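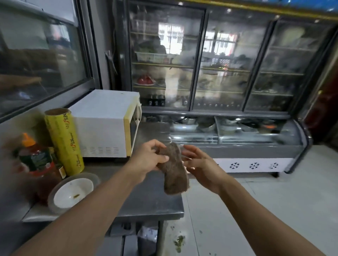
Do I need restaurant experience to work in your kitchen?

None at all, and two of the best people I ever hired had only ever cooked for their own families. What I need is somebody who likes food, doesn't mind standing up for a whole shift, and can keep a counter clear while three other things are going on.

I'm Annatjie Mnguni and I run the kitchen at Dirnimton, a small lunch and takeout place. We're looking for a prep cook, and I wanted to write this ad myself because the last one made us sound like a bank!

So, what would you be doing? Prep, mostly. You'd start at 9 with me or with Oratile Swanepoel, who does the sauces and has strong opinions about garlic. You'd trim, slice, marinate, portion, wrap, label and put away. Then lunch hits and you plate whatever gets called out. After that we scrub the steel counters, fill up the chili sauce, put a new roll of plastic wrap out if the old one is nearly gone, and sort the fridge for the next morning (oldest to the front, please, always oldest to the front).

It's a working kitchen with a microwave on the counter, a big glass-front fridge with sliding doors, and not a lot of elbow room. You get used to saying "behind you" a lot. I say it at home now.

Things I'd love to see:

Decent knife skills, or a real wish to get them. I'll teach you.
You wash your hands without being asked.
You can lift a full stockpot, or you'll ask for help with it.
A food handler card. If you don't have one yet, we pay for the class and you can take it in your first month.
You're okay handling raw meat. We do have vegetarian dishes, but there's no way to do this job without touching meat.

The pay is $3,000 a month to start, and it goes up after your trial period if we're both happy. Tips are split evenly between the kitchen and the front. You get a proper lunch every shift, sitting down, and you can take leftovers home (bring your own tubs, we never have lids that match). Shifts are days only, and we're closed for the first week of January.

If that sounds good, send me a few lines about yourself and what you like to cook. A resume is fine but I care more about the few lines. You can drop it off at the front and ask for Wian Naidoo, or mail it to Dirnimton Kitchen, Box 261. Please get it to us by 9/10/25. I'll ask the people we like to come in for a paid trial shift, so bring closed shoes with a good grip and something to tie your hair back. Aprons we've got.

Oh, and if you have an allergy, mention it in your note. There's peanut and sesame in a lot of what we make, and I'd like to talk it over before you come in.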